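机器人来上班了,大人们干什么去?

小朋友们好,这一期讲仓库。
上一期留言里好多人问,机器人是不是要把爸爸妈妈的工作都拿走。问得好。不好答。先去看看再说。

地方叫克利姆代尔(Clillemdale),一个小镇,镇边上有个大仓库,属于一家叫塞拉诺(Serrano)的公司。仓库里放的都是普通东西:文具、拼图、锅盖、雨靴。有人在网上买了,仓库就得找出来,装箱,送走。
听着简单吧?

先说以前怎么干的

以前全靠走路。
仓库很长,架子一排接一排。拿货的人叫“拣货员”,手里一张单子,推一辆小车。第一样东西在最东头,第二样在最西头,那就走过去呗。走过去,再走回来。再走过去。
法库多·塔皮亚叔叔在这儿干拣货。他说一天下来脚底板像煎过一样,晚上回家,鞋一脱就不想动了。
还有搬箱子。一个箱子不重,两个也不重。搬一整天呢?腰疼。肩膀疼。天热的时候更难受。

你可以自己试一下:拿一本厚书,从房间这头搬到那头,放下,再搬回来。来回40趟。觉得怎么样?
(别在楼梯上试。)

后来呢

今年五月,仓库里来了两种机器。

第一种是会跑的小车。矮矮的,趴在地上,能钻到架子底下,把整个架子顶起来驮走。人不用走到架子那边去了,架子自己过来。小车一共21台,大家给它们统一起了个外号叫“乌龟”,其实跑得比乌龟快多了。

第二种是机械臂。一条大胳膊,固定在地上,不会走。它的活儿就是把箱子从传送带上拿起来,摞好。这条胳膊叫诺隆(Nolon),名字是厂家取的,不是大家起的。

那机器人怎么知道往哪儿走?
乌龟车的肚子底下有个小摄像头,地上贴着一格一格的方块码,有点像超市里扫的那种。车每开过一格就看一眼:哦,我在这儿。再看下一格:哦,我在那儿了。就这样一格一格认路。
前面有人呢?停。前面有另一台车呢?也停,电脑会安排谁先走,跟红绿灯差不多。

机械臂要难一点。箱子有大有小,有的还歪着放。它得先“看”,再算,然后才伸手。人拿箱子不用算,手一伸就拿到了,因为你从小练到大,拿过多少次杯子啊,自己都不记的了。机械臂没有小时候,得教。

谁来教?

教机械臂的是石晨曦姐姐,工程师。她以前以为自己一来,把电脑一插就行。结果头两天净蹲在地上看别人搬箱子了。
看什么呢?看手。
法库多叔叔搬箱子之前,会先用手指推一下箱子角。推得动,说明轻,一只手就行。推不动,蹲下来,两只手抱底。这一下特别快,他自己都没注意过。石晨曦姐姐注意到了,就写进程序里:先轻轻碰一下,再决定用多大力气。
所以你看,机械臂会的本事里头有一样是跟法库多叔叔学的。

教的时候先不用真箱子,先在电脑里练。电脑里搭一个假的世界,有假的地面,假的箱子,颜色随便涂,亮一点也行,怪一点也行,箱子就是一个光溜溜的方块,上面没有字也没有胶带。练错了不要紧,东西摔了也不会坏,点一下,从头来。一个动作要练200遍,有时候更多。练好了再换到真的仓库里去,还要再改。真的箱子会瘪,会滑,胶带会翘起来。电脑里的方块不会给你出这种难题。

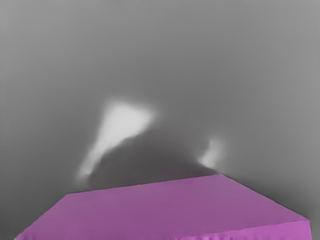

石晨曦姐姐说,光线也麻烦。人看东西,亮一点暗一点都认得出来,书放在台灯下是书,放在被窝里也还是书。机器不一定。影子深一点,它可能就搞不清边在哪儿了。所以练的时候要故意换各种光,各种角度,让它多见见。

那人呢?现在干什么?

终于说到大家最想问的了。

法库多叔叔还在仓库。他现在站在一个固定的台子旁边,架子过来,他拿东西,检查,放进箱子。路走得少了。他说脚不疼了,可是有点闷,以前走来走去还能碰见人聊两句。现在要聊天得等休息。

亚奥瓦拉·因塔拉苏克阿姨换了工作。她以前也搬箱子,现在管乌龟车。哪台车停在路上不动了,她就去看看,是轮子卡住了,还是地上的码给蹭花了。她上了大约2个星期的课才开始管。她挺喜欢的,说像当兽医。

也有人走了。
这个也要告诉你们。玛卡雷娜·蒙特斯阿姨原来上夜班,机器来了以后夜班的人减少了,公司问她愿不愿意去德里夫维尔(Drivville)的另一个仓库,太远,她没去。后来她在镇上找了别的工作。她跟我们说,刚开始那阵子挺生气的,觉得应该早点跟大家讲,大家好有个准备。

所以“机器人来了好不好”,这个问题在同一个仓库里能问出好几种答案。脚不疼了,好。少了聊天的人,不太好。学会新东西,好。要重新找工作,难。
都是真的。

什么事机器人还干不了

· 箱子漏水了,它闻不出来是洗衣液还是果汁。
· 杯子包得不够厚,它照样往上摞。
· 新来的同事不知道厕所在哪儿,它不会带路。(乌龟车倒是认路,可是它不管这个。)
· 觉得哪里不对劲。这个最难教,人有时候也说不清楚是哪里不对劲,就是觉得。

几个词,记一下

自动化:本来人做的事,让机器自己去做。洗衣机也算哦。
拣货:照着单子把东西找齐。
传送带:会自己走的长带子,机场取行李那儿有。
模拟:先在电脑里假装做一遍。

回家可以问问

问问爸爸妈妈或者爷爷奶奶,他们上班的地方有没有什么事以前是人做的,现在是机器做的?喜欢现在这样还是以前那样?谁教他们用的?
把答案写下来或者画下来都行,寄给我们。字写大一点!上次有几封真的看不情楚。

下一期讲面包房,和面的机器,还有凌晨就起床的人。

文:法蒂玛·巴塔查吉
2023年9月5日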